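Transferring a design to dark linen without the lines showing afterward

Posted in Textile and Fiber Art, May
By Jarmo Eskola

I have a piece of dark navy linen, washed and pressed, that I want to embroider for a group show at the Wornley library. The design is a line drawing of my grandmother's kitchen window with a lot of fine detail in the curtains. I drew it on paper at full size and I'm happy with it. My problem is getting it onto the cloth.

I have tried two things on scraps. A white chalk pencil looked fine for the first hour and then rubbed off under my hand. A white gel pen stayed put, but it did not wash out, and you can see it on both sides of a single strand line. Most of my lines are one strand of cotton in back stitch, so there is nothing to hide under.

A light box does nothing with this fabric. I taped the drawing to a window at noon and could not see a single line through it.

I would like to know what people use for thin lines on dark cloth, and if it matters whether I mark the whole thing at once or in sections. I stitch slowly, so it will be in the hoop for a couple of months.

Jullside

I would not mark that cloth at all. Trace the drawing onto tissue paper, baste the tissue to the front of the linen, and stitch through both. When you finish, tear the tissue away. I have done this on black wool and on dark green cotton and there was nothing left on either.

A few things to know. Use the cheap, crisp tissue and not the soft kind, which stretches. Trace with a hard pencil and wipe the tissue with a dry cloth before you baste it, or graphite will get carried through by the thread and gray your light colors. Baste in a grid, with lines two fingers apart, not only around the outside. Keep your back stitches short. Short stitches perforate the paper and it comes away clean. With long ones you end up pulling on the thread.

Tear toward the stitches, holding them down with a fingernail. Use tweezers for the bits inside small shapes. Your curtains will be slow to clean out. Do them in one sitting with good light and don't yank.

The drawback for you is the couple of months. Tissue gets tired if you take the hoop on and off, and it will split where the ring sits. If you use a slate frame or stretcher bars there is no problem. With a hoop, I would do it in sections. Trace the whole design once and keep it as your master, then make a small tissue for each area with two or three registration marks that you also put on the linen in thread. A cross stitch in sewing cotton is enough, and you pull it out later.

That answers the second part too. Sections, for a long project.

Duveck

just use the stick on wash away stuff. you draw on it, peel, stick, sew, rinse. done

Heinonen

The wash-away sheet is a reasonable choice, but please test it before you follow the answer above. I have had two problems with it. The first is that it gums up the needle, and with one strand you feel every bit of drag. The second is that you have to soak the finished piece well, and dark navy linen can bleed. If you have pale thread on it, a bleed will ruin the work. Stitch a scrap with the same threads, soak it in cool water for as long as the sheet's instructions say, and dry it flat on a white towel. If the towel stays white, go ahead.

If the towel turns blue, use the tissue method, which needs no water.

The old method is prick and pounce. You prick holes along the lines of your drawing, rub white powder through, lift the paper, and join the dots with thin white paint and a very small brush. It gives the finest line I know on dark cloth and it will outlast your couple of months. The paint is permanent, though, so the stitching has to cover it. With a single strand you would need a steady hand, and I would not make this piece your first try.

One more point about the design itself. Fine detail in one strand on navy tends to sink, especially from across a room. Before you commit to all of the curtain, stitch one corner on a scrap, pin it to a wall and step back. I ended up going to two strands for the main outlines on my last dark piece and leaving the single strand for the folds. Two strands would also give you a little more cover if you do decide to mark the cloth.

Related in Textile and Fiber Art

Removing hoop marks from linen
Back stitch or split stitch for lettering
How to tell if a thread will bleed
Mounting embroidery for a show without a frame
Old tablecloths as ground fabric
Storing thread and small projects in baskets
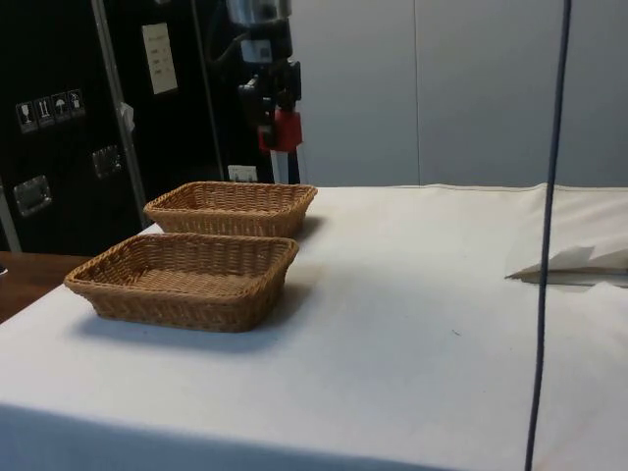
Two woven baskets on a white tablecloth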